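1 September 2020

Second week back on the wheelchair task. The club settled on it for the Fancombe entry: two arms take a folding wheelchair by the handles, move it to the bedside, and let go without tipping or dragging anything. Scoring is on time and on final position. I have the grasping half. The base controller belongs to the other subteam and I'll only mention it where it breaks my part.

The first problem was the closed chain. Once both hands hold a rigid object, any disagreement between the two arms turns into force on the handles, and the wrists see it before the wheels do.

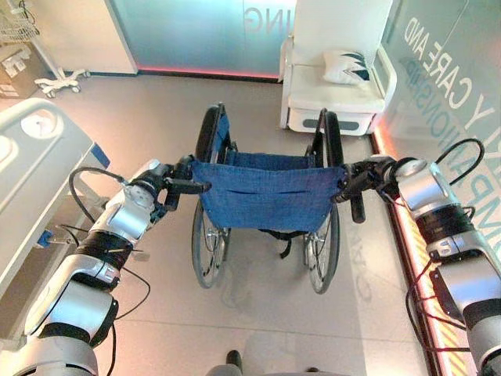
We had been commanding both arms in position mode from one planner, which works until the calibration drifts. Ours drifts by enough to trip the torque limit on long pushes. I changed the right arm to follow the left with a soft spring term and left everything else alone. The trips stopped. Tracking got a little worse, and I can live with that.

Second problem: deciding when a hand is closed on something. The old check compared finger current to a fixed threshold of 292, a number with no comment next to it in the code. It passes on a handle and it also passes on a fold of fabric. I now require the current and the finger position to agree for 500 ms before the state machine moves on.

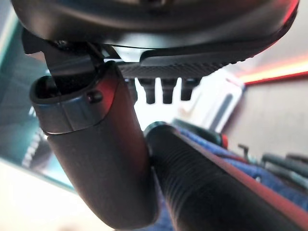
That costs half a second per hand, and the hands close one after the other, so a full second per run. Closing them together would get it back. I tried it and the chair yawed whenever one side made contact first, so sequential it stays until the brakes are part of the procedure.

Logging is better than it was. Each run writes joint states, currents and wrist video into one Zernix file, capped at 3000 samples per channel. Anything longer gets split, and the splitter drops the last sample of each part. Known bug, on the list. 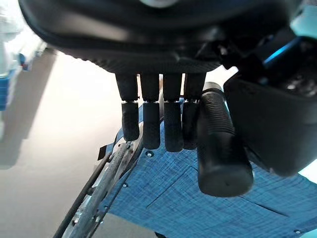
Right above the seam, fingers near the frame rail.

Approach height is the piece I'm working on now. The planner treats the chair as a box, and a box has no slack in it. A backrest does: the blue fabric on ours sags along the top edge between the two sides, so a hand aimed at the middle of that edge would arrive too high. I moved both approach targets outward to the upper corners, where the shape is better defined, and put the height offset in the config file. 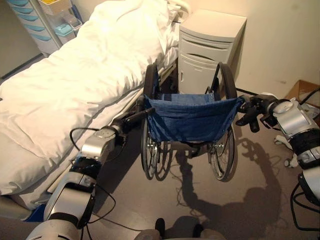 Depth segmentation is still poor near the bed. The Cudach package we use for it was tuned on tabletop objects and merges anything touching or nearly touching. With the left wheel standing right up beside rumpled white bedding, I get one blob about as often as I get two. The shadows don't help the color-based fallback either, especially the big one across the floor under the chair. I'm going to mask the bed from its known pose and see how far that goes.

Still open for September:

- mask for the bed
- release sequence (2 states, should be 3)
- splitter bug
- replace the threshold from the Bautista branch with a measured one for each hand

The release sequence comes first.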